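Ticket: Slow hot water at bathroom sink, unit 201
Product: Skuvance recirculation controller
Status: Open, waiting on customer
Opened: Dec 17, 2021

Original message

Hi again! I wrote in back in April about the app login (all good now, thank you), but this is a new one. We manage a little building on Masson and the bathroom sink in 201 takes forever to get hot. I timed it with my phone this morning and it ran 55 seconds before I felt any warmth at all, and the tenant says it used to be more like a quick hand rinse and you're there. The shower in the same bathroom is fine. Kitchen is fine. It's only this sink, and it's only hot. The cold side comes on with plenty of force.

The setup: tank heater in the basement, Cundau pump on the return line, your controller on the wall next to it. The controller shows a steady green light and the app says the loop is running on the schedule I made, mornings and evenings. I can hear the pump humming when it's supposed to be.
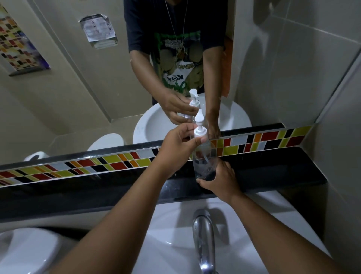 Bathroom sink in 201, pump bottle and chrome faucet.

Update 1

Okay, your auto-reply said to power cycle the controller and check the schedule, so I did both. Pulled the plug, made myself a coffee, plugged it back in. It came up green and found the network by itself. The schedule was still there but the clock was off by an hour, which I guess is left over from the time change? I fixed that. Then I set the loop to always on so we'd at least rule the schedule out.

Waited 20 minutes and tried the sink again. Same thing, lukewarm at best and slow getting there. So I don't think it's the clock, though I'm glad I found it (the evening window was starting after everybody had done their dishes, oops).

I also put my hand on the pipes down by the heater. The hot line going out is too hot to hold. The return coming back is warm, so water is definitely moving through the loop somewhere.

Update 2

Went back up to 201 with a flashlight and a bucket. Both shutoffs under the sink turn, and I made sure the hot one was open all the way. It had maybe a half turn left in it, so I got excited for a second, but no change. Then I unscrewed the aerator and there was some grit in it, the white crumbly kind. I rinsed it under the tap and put it back. 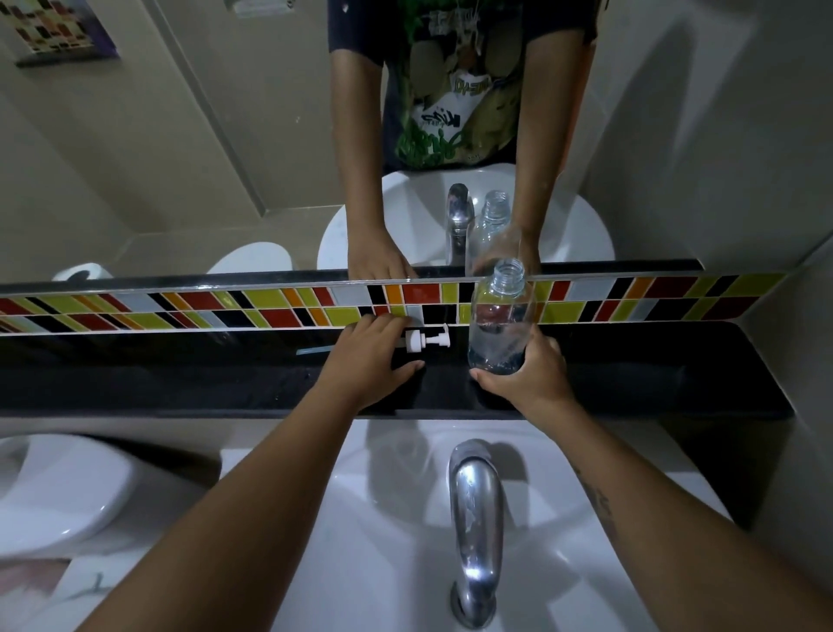

The flow is nicer with the aerator cleaned, I'll say that much, and the wait did come down a little. I didn't write down the new time, sorry, I was also on the phone with the flooring people. It's still way slower than the kitchen in the same unit.

One thing I keep coming back to is the bypass valve. When the loop was put in, the plumber fitted a Skasent thermostatic valve under this particular sink, it being the farthest one from the heater. It's a little brass thing that sits between the hot and cold lines. If I've understood the leaflet right, it's supposed to let cooled-off water slip across until the hot arrives, and then close. That valve is the one part I haven't touched. It's been in there for over seven years, and going by what came out of the aerator, I wouldn't be shocked if it was gummed up too.

Questions before I take anything apart:

Does your controller have any way to tell if a valve at the far end is stuck? The app only shows the return temperature at the basement.

If the valve is stuck closed, would I still get a warm return? There's a branch to the other stack and I'm wondering if all the flow is just taking the easy way home.

Can I leave the loop on always for a week without hurting the pump? I'd like to keep the tenant happy in the meantime, but the box says something about duty cycles and I can't find the manual. 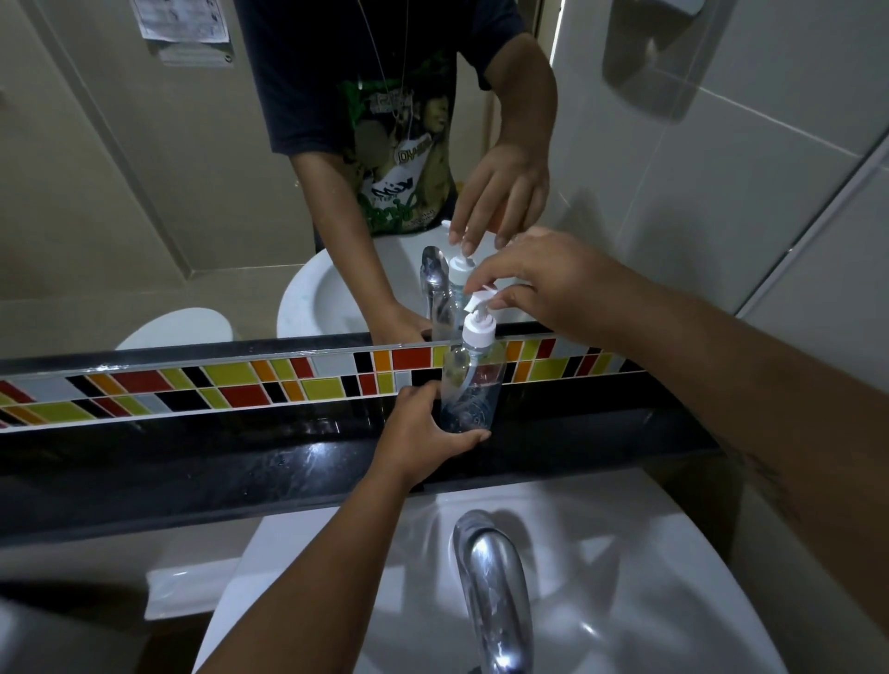 Reply from support

Thanks for the detailed notes! Always on is fine for the pump for now. The controller reads only the sensor at the return, so it can't see the valve under your sink. And yes, with a second branch you can have a warm return and one dead leg. Please shut both stops, take the valve off, and check the small screen on the hot side. If it's clogged, soak it in vinegar overnight and refit it with new washers.

Update 3

Perfect, that's what I was hoping you'd say. I've got washers on order and the tenant is okay with me coming by again once they arrive. Please keep this open. I'll send the new time for the sink once the valve is back on, plus a screenshot of the return temperature with it.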